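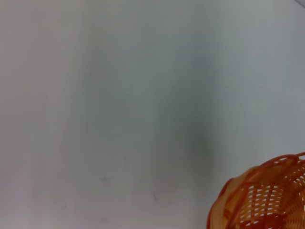
Su-chen Yeh wants it said up front that sorting is most of the job, and that people who sign up hoping to label boxes all morning will be disappointed. She ran the tables last August, so her warning goes first.

## Call for participants: household sorting sessions, Nonotcombe

We are looking for 11 people to take part in a series of sorting and packing sessions at the Buchanan building in Nonotcombe. The work is ordinary: clothes, soft goods, baskets and the other things that pile up in a home. You will sort them, fold what can be folded, put them into baskets and clear the surface for the next lot. We want to learn how people do this when they are left to do it their own way, and we will use what we learn to write a plain household guide under the name Drandico.

You don't need to be tidy. Last time we had too many neat folders, and the notes all came out alike. If you roll your shirts, stuff your sweaters or keep a chair at home for the clothes you haven't dealt with, please apply.
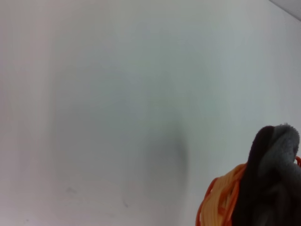

Each session lasts two hours with a break in the middle. Everyone is asked to come to nine sessions. You can miss one and make it up later, but please don't apply if you already know you'll miss more than that.

### What you'll do

- Sort mixed items into groups that make sense to you
- Fold, roll or bundle fabric items
- Pack baskets, then unpack them and start over
- Fill in a short sheet at the end: what was easy, what was annoying, what you gave up on

Talking while you work is fine. Music is fine if the others at your table agree. Kjell Granström sets up the tables and will show you where things are on your first day.

### Who can apply

Anyone 18 or over who can stand or sit at a table for an hour at a time. Stools are available, so ask for one. Some fabrics are washed with scented detergent – tell us on the form if that is a problem and we'll set aside an unscented lot for you. We'd like a mix of people who live alone, people in shared apartments and people who do laundry for a family.

### Pay

Participants who complete all the sessions are paid $800, by check or bank transfer. If you have to stop early, you are paid for the sessions you attended. Parking behind the building is free. Coffee and tea are provided, lunch isn't.

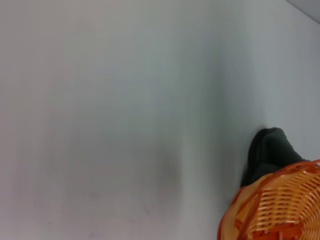
Wear something comfortable with sleeves you can push up. Leave rings and bracelets at home if they tend to catch on knits. Coats and bags go on the hooks in the hallway, so that they don't end up in somebody's basket. It has happened twice.

### How to apply

Pick up a form at the Buchanan front desk or at the Oltel store on the corner. Return it to either place by April 7, 2022. Santino Lucero reads the forms and will call you whether or not you have a spot, so please write your phone number clearly. Questions about access to the building go to Elspeth MacLeish at the front desk.

If you took part last August you may apply again, but new people get first pick of the spots.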